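Filed under: Grantee Updates / Community Food

Hi again from the Destgate kitchen! I owe you this mid-term report for our grant, and I'm going to try to stick to the headings on your form this time, although I'll warn you that the ovens are taking up most of my brain, so they take up most of the page too.

Where we are

The short version is that the teaching kitchen is open, the classes are running, and we're a month behind on the evening program. When I wrote to you last we had the keys and a very sad sink. Since then we've put in the new plumbing, got through the county inspection on the second try (the first time they wanted a separate hand sink, which was fair enough), and opened the doors in March with our bread basics class. I cried a little bit. There was flour on everything.

We've had 57 people sign up so far, and most of them have come back for a second class, which I really didn't see coming. Bread is the big draw. Pickling fills up too. The budget cooking class, the one I was sure would be packed, has been half full every time, and I think the name is the problem. Would you want to give up an evening for something called Stretching Your Groceries? We're renaming it Big Pot Suppers in August and we'll see if that helps.

Equipment

The two deck ovens from Conen came in late and one of them had a bad door seal. They sent a new seal without any fuss, but we lost three weeks of baking to it and had to run the first classes on the old range. The mixer is great. I'd marry the mixer. The fridge we bought used is loud, and it's going to need a new compressor before winter, so I've put that in the second half of the budget under repairs and I hope that's all right with you.

We also went back and forth on work tables for ages. Stainless is easier to get past the inspector, but you can't beat wood for bread dough, and our bakers were very firm with me on this. In the end we did both: steel along the wall for anything with meat or fish, and wood in the middle of the room for dough only.
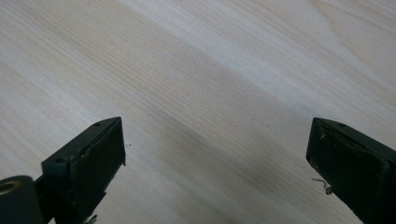

Pale wood with a fine, straight grain.

The Hứa supper series

You asked specifically about this one. The Hứa suppers are our shared cooking nights, where one family from the neighborhood picks the menu and leads the room, and everybody else chops. We planned six and we've held 3. The first was a noodle soup night and it ran until almost 11 p.m., so we've now got a firm stop on the schedule (8:30, pots washed by 9). The other two went much more smoothly, and the dumpling night had a waiting list!

The delay is all down to scheduling. Families are busy in early summer, and I didn't start asking soon enough. I've now got the remaining dates penciled in through the fall, with a backup for each one.

Money

We've spent a bit less than planned on ingredients and more than planned on getting the building ready. The hand sink alone came to $1148 with labor, and that wasn't in the original budget at all. I moved it over from the printing line, where we had plenty left after deciding to skip the glossy booklet. Zestasby, the produce distributor down the road, gave us $400 in store credit for the pickling classes, so our cucumber situation is very healthy. The full ledger is attached on the second sheet of the workbook.

What's been hard

Parking, mostly. The lot fills up with people going to the gym and our folks end up circling the block with a slow cooker on the passenger seat. I've asked the landlord for a few marked spaces and I'm still waiting to hear back. Child care is the other thing. We've had several people tell us they'd come to evening classes if there was somewhere for the kids to be, and right now we don't have a good answer. I'd love to talk with you about whether any of the leftover printing money could go toward that.

Coming up

Big Pot Suppers starts in August, then the second round of bread, then a jam weekend if the berries cooperate. I also need to write up the recipes from the suppers before I lose the notes, half of which are on the backs of receipts. I'll send the attendance sheets separately as soon as I've typed up the last batch, and please do come by for a class if you're ever over this way, the rye one is my favorite.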